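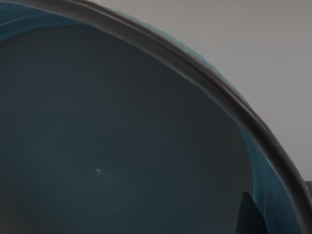
Render preview: bowl, close view

Puvosano Fan Streaming: Support Ticket
Subject: Premiere countdown event, badges not unlocking and wrong audio on episode 2
Status: Resolved
Opened: December 6, 2024
Handled by: Raili Heiskanen, subscriber support
Product: Puvosano app, Kedidcombe fan hub

Original report

I signed up for the Kedidcombe premiere countdown through the fan hub. You are supposed to get a badge for each of the old episodes you rewatch before the movie comes out, and the full set unlocks the early look at the opening ten minutes. I have watched the first four episodes all the way through with my daughter. Only episodes 1 and 3 show a badge. Episode 2 played with the director commentary turned on and I could not switch it off. Episode 4 shows as watched in my history but there is no badge for it.

We watch on a Teneck set-top box in the living room. I also have the app on my phone. My phone shows the same two badges. I have restarted the box and signed out and back in. The early look closes before the movie opens, so I would like this fixed before then.

Log

Entry 1. Support
Confirmed the account is active and enrolled in the countdown. Watch history on our side lists episodes 1, 2, 3 and 4 as complete. Badge record lists 1 and 3 only. Asked customer for the app version on the Teneck box and whether more than one profile is in use.

Entry 2. Customer
App version ends in 1160. There are two profiles, mine and my daughter's. Hers is set up as a kids profile. I think we started episode 4 on hers by mistake and then switched to mine partway through. Episode 2 was on mine the whole time.

Entry 3. Support
Two separate problems here. Taking them one at a time.

Episode 4: badges are given to the profile that starts the episode. Kids profiles can't enroll in the countdown, so an episode started there does not send a badge request even if it is finished on an adult profile. History is shared across the account in the fan hub, and so it shows as watched.

Episode 2: the commentary track is listed as a separate version of the episode. Playing it does not count toward the badge. Need to find out why the app chose it. Asked customer to open episode 2, press the down button, and read out what is listed under Audio.

Entry 4. Customer
Under Audio it says English (Commentary) and nothing else. On my phone the same episode lists English, Finnish and English (Commentary). I picked English on the phone and it played normally. Then I went back to the box and it was still commentary only.

Entry 5. Support
Reproduced on a Teneck box in the office with build 1160. Episode 2 lists only the commentary track. Episodes 1, 3 and 4 list all tracks. The web player is fine. Passed to the playback team with a copy of the player log. The log shows error 1699 when the main English track is requested, after which the player falls back to the next English track it can find. That is the commentary.

Cleared the app cache on the test box. No change. Removed and reinstalled the app. No change. Did not ask the customer to do either of these.

Entry 6. Playback team (Saarinen)
The main English track for episode 2 was uploaded again when the remastered sound went live in the fan hub. The new file has the wrong format tag for older set-top boxes, which refuse it. Phones and browsers ignore the tag. Corrected file is being prepared. We checked the other episodes in the first season and found the same tag on the bonus short, which will be corrected as well.

Entry 7. Support
Let the customer know that the audio problem is on our side and that no settings need to be changed. For episode 4, gave two choices: play it again from an adult profile, or have the badge added by hand. Customer asked for it to be added by hand.

Entry 8. Customer
Thank you. We don't mind watching episode 2 again but would prefer to do it on the TV. My daughter wants to know if she can have the badges on her own profile too. She is the one who has read all the comics and she is keeping a chart.

Entry 9. Support
Badge for episode 4 added. It may take an hour to show on the box. Badges can't be placed on a kids profile at this time. There is a printable badge sheet on the Kedidcombe page in the fan hub, under Extras, with all the characters from the first season. Sent the link. Logged the kids profile question as a feature request. There are more than 400 votes on that request already.

Entry 10. Playback team (Saarinen)
Corrected track for episode 2 is live. Boxes will pick it up the next time the episode is opened. Bonus short also done.

Entry 11. Support
Tested on build 1160. Episode 2 now lists English, Finnish and English (Commentary), and English is chosen by default. Error 1699 no longer appears in the log. Played to the end and the badge came through on the test account. Asked customer to try again at home.

Entry 12. Customer
It works. Episode 2 played with the right sound and the badge popped up during the credits. Episode 4 is there too. We are starting on episode 5 tonight, on my profile this time. The sheet is printed and on the fridge.

Entry 13. Support
Closing ticket. Added a line to the countdown help page saying that episodes must be started on an adult profile to earn a badge, and that the commentary version does not count. Other open tickets that mention error 1699 on episode 2 have been linked to this one and their owners will get the same reply.

Ticket closed by Raili Heiskanen. To reopen, reply to the closing email.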